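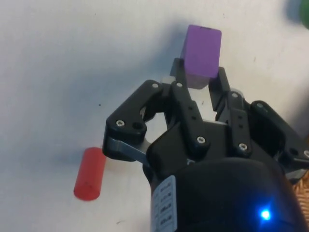
Quick intro before the list, for whoever picks this up after me. I'm Kristýna Murín and I look after the bench arm in the Karkov cell, the little one we use for the block and basket job. I do this inspection every time the gripper has been apart, and I've added my comments under each line (sorry, I ramble). The one thing I'd ask you to get familiar with first is the hex socket screws on the black plates and finger linkages - with the fingers closed on a block, like the purple cube here, you can get a good look at most of them and you're not guessing which pivots are carrying load.

**Date:** 19 Jul 2019
**Cell:** Karkov, bench arm
**Checked by:** K. Murín
**Second pair of eyes:** Ruaridh Geddes

## Before you touch anything

- [x] **E-stop pressed and released, arm drops out and comes back.**
 Fine. The button feels a bit stiff compared with the one on the Niven cell but it latches every time.
- [x] **Speed turned down to setup.**
 Yes. Please look at the pendant yourself, don't take the last person's word for it. I got caught by that once and it was only a scraped table, but still!
- [x] **Sleeves, lanyards, hair.**
 Ruaridh took his badge off without being told. Progress.

## Gripper, power off

- [x] **Plate and linkage screws snug.**
 All good except one at the base of a finger, which took a tiny nudge. I put a paint mark across it so we can see if it walks again. Use the short hex key from the drawer - the long one gives you far too much leverage and you're going into plastic.
- [x] **Pivots move freely, no grit.**
 Smooth on both sides. I wiped them with a dry cloth. No oil, please, it ends up on the blocks and then everything slips.
- [x] **Metal link bars straight.**
 Laid a ruler along them, no bend.
- [ ] **Finger pads.**
 Leaving this one open. They'll do for now but the edges are getting rounded. Morven McIver has a new pair on order from Titora and we'll swap them in August. The counter says 1,587 cycles on this set and I wouldn't want to take them much past 2,000.
- [x] **Label on the wrist housing still stuck down.**
 Yep, pressed the corners down with my thumb.

## Gripper, power on

- [x] **Blue light on the housing.**
 On and steady. If it blinks, stop there and check the cable at the wrist before you go hunting in the software (I lost most of an afternoon to that in Punitz).
- [x] **Open and close, nine times, nothing held.**
 Same sound every time. You do get an ear for it.
- [x] **Grip and hold a block.**
 Held for the full count, and I gave it a gentle tug sideways as well.

## Basket position

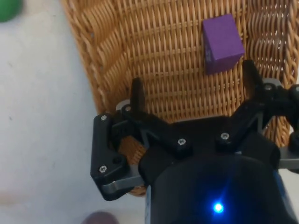 *Gripper at the basket, purple block on the woven floor.*

- [x] **Basket against its stops.**
 It was off by 8 mm when I came in, so I pushed it back and ran the move again. Wicker isn't exactly a precision fixture, so check where the rim sits, it's the part the fingers have to get past. Watch the outer plate on the rim side in particular, it reaches over the edge.
- [x] **Fingertips clear of the weave at the lowest point.**
 Clear. I go down in slow steps for this and keep my hand on the stop. If a tip does snag, don't back straight out - open the fingers first, then lift.
- [x] **Basket floor flat, no loose strands.**
 One was starting to lift near the wall, trimmed it with side cutters.
- [ ] **Table wiped.**
 Wiped, but there are scuffs and specks that won't shift. Not a safety thing. Senga Gunn says she has a cleaner that works on white tops, so I've left the box empty until we've tried it.

## Still to do

- Pads in August (Morven).
- Look at the paint mark at the next check (me, or Ruaridh if I'm away).
- Wilma Geddes wants a copy of this sheet for the Niven cell. I'll take out the basket section first, they don't have one.

Arm signed back into use at setup speed only. Full speed once Ruaridh has repeated the basket moves and put his initials next to mine.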